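手持式夹爪采集套件试用评估 进展报告

报送：Cundandale 项目资助办公室
编写：Ettore Martinelli，试用评估组
日期：2024年8月28日，星期三
涉及产品：Skandov 手持夹爪采集套件（双手版）

一、报告范围

本报告覆盖试用评估第二阶段，从五月签收设备到八月下旬。第一阶段只做了开箱验收和室内标定，结果已另行提交，这里不再重复。第二阶段的任务有三项：在真实室内环境中使用套件采集双手操作示范；检查数据从设备导出到可用于训练的整个流程；就是否续租或购买给出初步意见。

资助协议中列出的第四项任务，即与 Ferri 机械臂联调，目前尚未开始，原因见第六节。

二、套件组成和本阶段配置

供应商交付的双手版套件包括左右两把手持夹爪、两块定位标记立方体、夹爪上的广角相机、头部佩戴相机、同步盒、充电底座和一套线缆。采集软件装在我们自己的笔记本上，供应商提供安装包和许可。

本阶段我们没有改动夹爪的机械部分。指尖垫片使用原厂的标准型，硬质垫片只在标定时装过一次。头部相机的绑带换成了较宽的一种，原装绑带戴四十分钟以后前额有压痕，两名操作员都提过。

同步盒固件在六月升级过一次。升级前的数据和升级后的数据在时间戳格式上不同，导出脚本已经改为两种都能读。升级前采集的部分没有重采。

三、采集工作进展

计划采集338段有效示范，截至本报告完成262段，其中228段通过质检，可直接进入训练集。未通过的34段分为两类：定位标记被手臂或物体长时间遮挡的21段，双手时间戳偏差超过限值的13段。后一类全部出现在固件升级以前。

任务按难度分为三组。

单手取放：已完成，没有遗留问题。操作员经过半天练习即可达到稳定的动作节奏。

双手搬持：正在进行，是本阶段工作量最大的一组。对象主要是盒类物体，要求左右夹爪同时接触、同时离开，中途不换手。这一组对夹持力的判断要求较高，套件没有力反馈显示，操作员只能靠手感和目视。包装纸较软的盒子容易在夹持点留下折痕，我们把这类物体保留在任务里，因为它们在最终使用环境中很常见。

家具周边操作：正在进行。这一组要求操作员在桌面以下、立柱之间等空间受限的位置使用夹爪，用来检验广角相机在低位和仰视角度下的画面是否可用，以及标记立方体在这些姿态下能否保持可见。
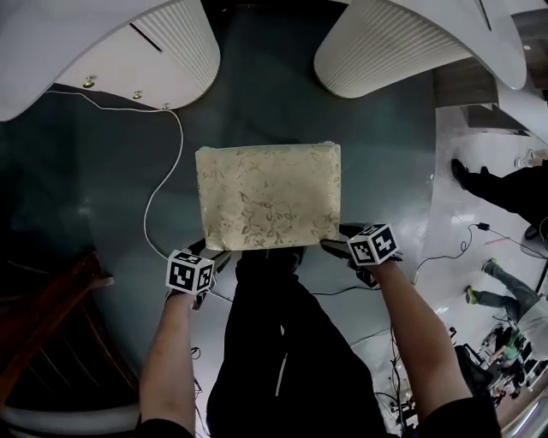
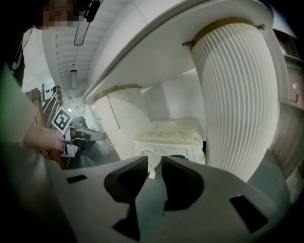 室内采集现场，使用带定位标记的手持夹爪。第一幅为双手夹持盒子，第二幅为夹爪相机从桌面下方取得的视角。

家具周边操作的通过率低于另外两组。原因集中在立方体朝向。手腕向外翻转时，标记面偏离头部相机，跟踪会短时中断。供应商建议在夹爪侧面加装第三块标记，我们认为可行，但加装后需要重新标定，已列入下一阶段。

四、设备使用情况

1. 夹爪本体

两把夹爪在整个阶段没有出现机械故障。右侧夹爪的扳机在七月下旬开始有轻微空行程，拆开后发现一颗固定螺钉松动，重新拧紧并点了螺纹胶，之后没有再出现。建议供应商在出厂时就做防松处理，这一条已写入反馈单。

夹爪重量对单次采集时长有直接影响。操作员连续工作二十五分钟后，动作幅度变小，夹取位置的离散程度变大。目前规定每二十分钟休息一次，排班表按此制定。

2. 相机

广角相机的视野满足要求，低位操作时也能同时拍到夹爪和周围结构。画面四角有暗角，裁剪以后不影响使用。在墙面较亮、桌下较暗的位置，自动曝光反应偏慢，夹爪从亮处移到暗处后，大约有一秒左右的画面偏暗。固定曝光可以避免这个问题，但每换一个位置都要重新设置，目前只在家具周边操作中采用。

头部相机画面稳定，但佩戴位置对结果影响很大。戴得偏高时，双手在画面下缘，盒子一靠近身体，夹爪的标记就只能看到一部分。我们制作了一张佩戴检查卡，采集开始前由另一名组员对照确认。采用检查卡以后，遮挡类废段明显减少。

3. 线缆和供电

线缆是本阶段操作员意见最多的部分。有线模式下数据稳定，但转身和下蹲受限制，地面走线也需要有人看管。无线模式可以使用，连续采集时偶有丢帧。我们的做法是以有线为主，无线只用于需要绕行的任务。

充电底座工作正常。电池在满电状态下可支持一个上午，午休时补充一次电量即可。

4. 软件

采集软件运行基本稳定。已知问题有两个。第一，连续采集超过一小时后，预览窗口出现延迟，录制的数据本身不受影响，重启预览即可恢复。第二，段落命名不支持中文，现场人员需要对照编号表填写任务名称，出现过填错编号的情况，事后由录像核对更正。

导出流程比第一阶段快。每100段数据的导出和格式检查现在可以在夜间自动完成，早上查看日志即可。人工抽查仍按原定比例进行。

五、数据质量和隐私处理

质检分两步。第一步由脚本检查时间戳、标记可见率和夹爪开合记录是否完整。第二步由人工观看，确认任务从头到尾完成，没有中途换手，没有旁人进入操作区域。

现场通常有多名组员同时工作，头部相机和夹爪相机都会拍到旁边的人。所有人脸在导出时自动做像素化处理，处理后由人工复查。原始录像存放在加密盘中，只有两名指定人员可以读取，项目结束后按协议销毁。组员的书面同意书已全部收齐，存于 Hisham 办公区的项目档案柜。

人脸处理目前有一个不足：侧脸和仰视角度下的识别率较低，夹爪相机由下向上拍摄时漏检较多，需要人工补标。这部分工时在预算中没有单列，本阶段从数据整理工时中支出。

六、存在的问题和延期事项

与 Ferri 机械臂的联调原定八月中旬开始，现推迟到下一阶段。机械臂本身已经到位，问题在末端接口。Skandov 提供的转接法兰孔位与机械臂末端不一致，我们已把图纸发给供应商，对方答复会重新加工一件，交付时间尚未书面确认。如果九月底前仍未收到，我们将委托本地加工，费用从备件项下支出。

双手搬持组的进度比计划慢。主要原因是六月固件升级占用了一周多的时间，其次是一名操作员离组，接替人员需要重新培训。目前人员已经稳定，按现在的速度，剩余段数可以在下一阶段前半段完成。

供应商技术支持的响应时间不一致。软件问题一般当天有答复，硬件问题往往要三到四个工作日。硬件支持由另一个部门负责，邮件需要转交。我们请求对方指定一名固定联系人，尚未得到答复。

七、经费使用

本阶段支出主要为设备租金、人员工时和耗材，均在批准额度以内。耗材中指尖垫片用量高于预期，双手搬持任务磨损较快，左侧垫片的更换次数多于右侧。下一阶段的垫片采购量已相应上调。

没有发生需要事先报批的大额支出。详细账目随附件提交。

八、初步评价

从现有结果看，套件适合用来采集桌面和室内一般高度的双手示范。上手快，数据格式清楚，夹爪本体耐用。对本项目来说，最有用的一点是不需要把机械臂搬到现场，两名组员带着设备就可以换一个房间继续工作。

需要改进的地方是标记在手腕大幅翻转时的可见性、线缆管理和硬件支持的响应速度。前一项影响数据质量，应在决定购买以前解决。后两项影响效率，可以在合同条款中约定。

现阶段不建议直接购买。建议续租一个阶段，待第三块标记加装完成、机械臂联调有了结果以后再作决定。续租报价已向供应商索取，对方口头表示可以沿用现行价格，书面报价收到后另行报送。

九、下一阶段安排

1. 完成剩余的双手搬持和家具周边操作示范，达到338段的计划数。未通过质检的段落视情况补采，优先补采遮挡类。

2. 在两把夹爪上加装侧面标记，重新标定，并用同一组物体做加装前后的对比。

3. 收到转接法兰后开始与 Ferri 机械臂联调。先做单手取放，再做双手搬持。

4. 改进仰视角度下的人脸处理，减少人工补标。拟测试两种检测模型，选定一种写入导出脚本。

5. 与供应商商定固定硬件联系人和答复时限，写入续租合同。

需要资助办公室确认的事项有两项：同意联调任务顺延至下一阶段，以及同意从备件项下预留法兰加工费用。请在下次例会前答复，以便安排加工排期。

附件：
附件一 采集段落清单及质检结果
附件二 设备故障和维修记录
附件三 本阶段经费明细
附件四 头部相机佩戴检查卡
附件五 致供应商反馈单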